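3.2 Shared desks and the small things left on them

Anyone who has worked in an office with unassigned seating will know the feeling of arriving at a desk and reading it like a note from the last person. We find these traces fascinating! Earlier work on shared seating has mostly asked whether people like it, and how often a seat is taken. Our interest is in what stays on the desktop between one sitter and the next, and in what the next sitter does about it (moves it, uses it, throws it away, or works politely around it for a whole afternoon).

The study ran on one floor of the Cilari building, where the tenants had given up named desks in September of the previous year. Staff book a place through Falura, a simple booking page that shows the room and the desk but says nothing about its condition. Over the study period we logged 2,832 bookings, and after 208 of them the sitter filled in our short form on arrival. The form had seven questions and a box for free comments, and the comments turned out to be the richest part of the data by a long way.

We sort left-behind items into two groups. Residents are things that sitters treat as belonging to the desk, such as a mouse or a monitor cable. Strays are things that sitters treat as belonging to a person, even when that person is long gone: bottles, wrappers, pens, hair ties. The line between the two is wonderfully blurry, and Figure 4 shows the kind of small office room in which it was drawn and redrawn.
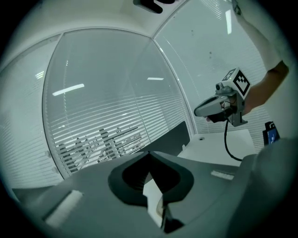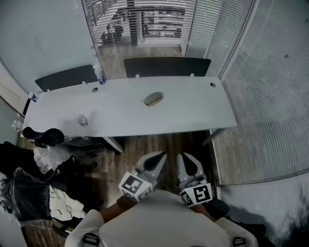 Figure 4. Office room on the study floor. Second picture: white desk with dark gray dividers, a mouse and a bottle with a blue label.

3.3 Residents and strays

A mouse was nearly always read as a resident. Sitters picked it up and used it without a second thought, and several who had brought their own simply pushed the desk's mouse to one side. A bottle was another matter. Comments on bottles were long, and often rather tender – one sitter wrote that she "didn't like to move it in case they were coming back," and then described eating lunch beside it.

Position mattered more than we had expected. Items standing at the back of a desk, close to a divider, were left alone far more often than items near the front edge. Kerslake (the first coder) had proposed that the back strip works as a kind of shelf, outside the sitter's own territory, and the comments give her idea lovely support. Paewai, coding separately, marked many of the same passages as "not my side," a phrase she borrowed from a sitter.

Crumpled packaging gave the two coders the most trouble. Some sitters cleared it at once and did not mention it until asked; others reported it as a fault with the booking. We kept both responses under strays, with a separate code for complaints, and we return to the complaints in Section 4.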